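Teaching a pair of arms to handle clothes: a talk with Lambros Kyriakidis

Sep 12, 2018

The office of Skatari has two rooms, and in the bigger one there is always a person holding two handles and looking at a table. Lambros Kyriakidis was doing this when I came. He asked me to wait until he finished his try.

"I don't write for the robot where to go," he told me after. "I move, the arms move the same, and the computer keeps everything. Later it must learn from my hands."

His present task is cloth. Before, he taught the arms to put plastic parts in a tray, and for that 30 demonstrations were enough. For the garment he already has 400 and he is not satisfied.

"A plastic part is the same part every morning. Cloth has another shape each time you let it go. Also I can't feel it. In my own fingers I know if I have one layer or two, but through the handles I only see." 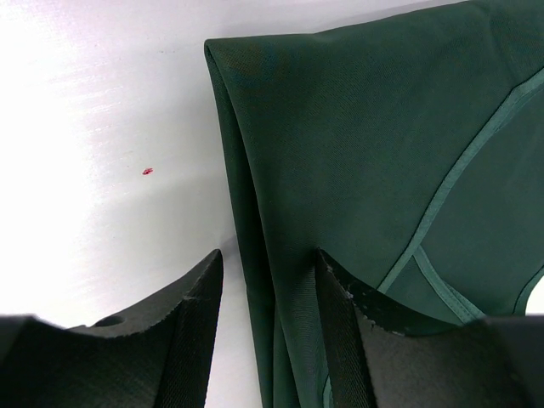
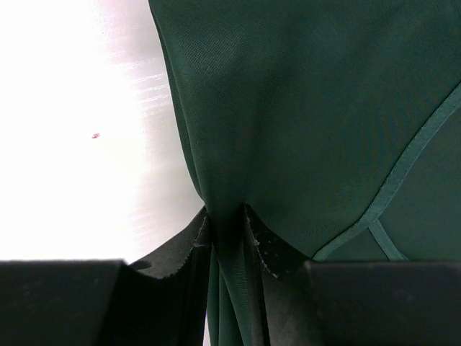
Dark green cloth at the grippers, from close by.

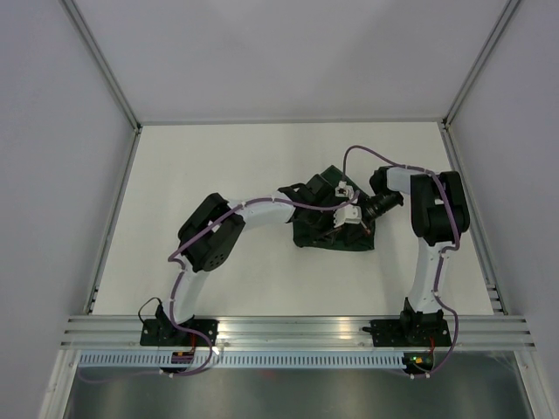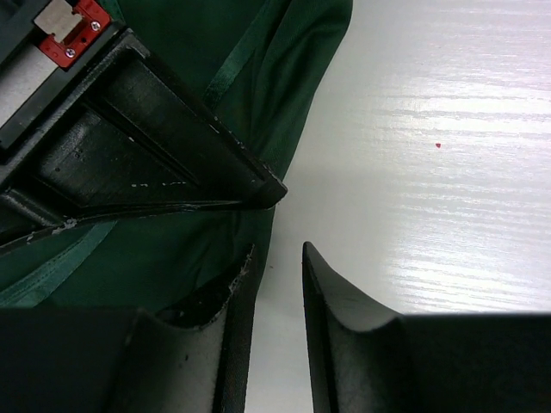
I asked what makes a demonstration bad. He was thinking for a while. "When I hesitate," he said. "If I stop in the air for two seconds, the robot learns to stop in the air. So I throw it out, even if the end was good." From his first week with cloth he threw out 136.

The second operator, who came from Galanis in November, works faster than him and takes the fabric in a different place. Kyriakidis was worried at first that two styles would confuse the learning. Now he wants to keep both, but he marks every recording with the name of the person.

"My wife says I fold nothing at home," he added, and he went back to the handles.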